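Pulico grasp planner 3, two months in

Rating: good, with complaints

Bought a seat of this in June for the teardown cell. We take apart old office desktops, pull memory, CPUs and coin cells, send the boards on. Before Pulico we were running Kariuki's open planner plus a pile of our own scripts, so that's what I'm comparing against. Not a paid review, nobody sent us anything.

Install. Easy. Container pulls, you point it at the arm driver, give it the hand-eye calibration file and it comes up. Took me a morning, most of that was our network. Docs are ok for the first 14 pages and then clearly written by someone else. The section on tool frames has the Z sign backwards in one table, check before you move anything!!

Perception. The good part. It runs off the wrist camera only, no overhead needed, and it copes with busy boards much better than what we had. Logged 974 attempts on memory slots so far. Old stack used to mix up slot latches and random white connectors all day long. Pulico gets the slot direction right nearly every time, and when it doesnt it gives a low score and stops, fine by me. You can set the threshold per part class. Do that. Default is too brave.

Weak spot is shiny stuff. Coin cells, the metal bracket on a CPU socket, screw heads. Glare moves, mask moves with it. We turned the lights down on that side of the bench and it got better but I shouldn't have to.

Second weak spot, the gripper blocking its own view. Once you're low over the socket the fingers cover a good piece of what you're trying to measure. Pulico has a self-mask option, buried under "advanced", off by default (why). It cuts the gripper pixels out and keeps the last good pose from higher up. Turn it on day one.

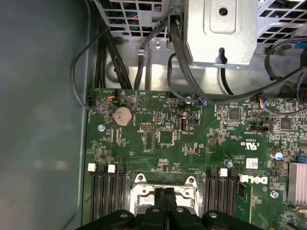 Wrist cam over a Dell board, closed fingers near the CPU socket, memory slots either side.

Planning. Mixed. Free space moves are smooth and quick. Inside a case it gets nervous. Cables are the problem, it treats every black loop like a steel bar and plans these huge detours over the drive cage. You can mark a region as soft and then it behaves, but you draw the region by hand, in a viewer that forgets your camera angle each time you save. Ronen's planner lets you tag that by class instead and I miss it.

Also the retreat move. Straight up, always, unless you write your own. OK for memory, bad for anything under the lip of the chassis. Ours is 20 lines of Python now and it should of been a dropdown.

Control. Force limits work, contact stop is fast. No dented boards I can blame on it. The guarded move takes a max depth and a max force and does what it says. Only gripe, the log writes force in newtons and the config wants grams. Pick one.

Tooling. Replay viewer is great, best thing in the box. Scrub back through a failed pick with image, mask and planned path lined up. Found a calibration slip on a Friday afternoon that would have eaten a week before. Export is clumsy, one file per frame, 316 of them for a short pick, no way to bundle.

Support. Email only. Replies next day, real answers, one of them a patched build. The forum is dead.

Price is per arm not per site, which hurts if you're growing. The Fonemthorpe bundle with the calibration plate isn't worth it, print your own on something flat.

Would buy again for the perception and the replay. Keep your own motion code around for inside the case. Will update when 3.1 lands, suposedly fixes the viewer.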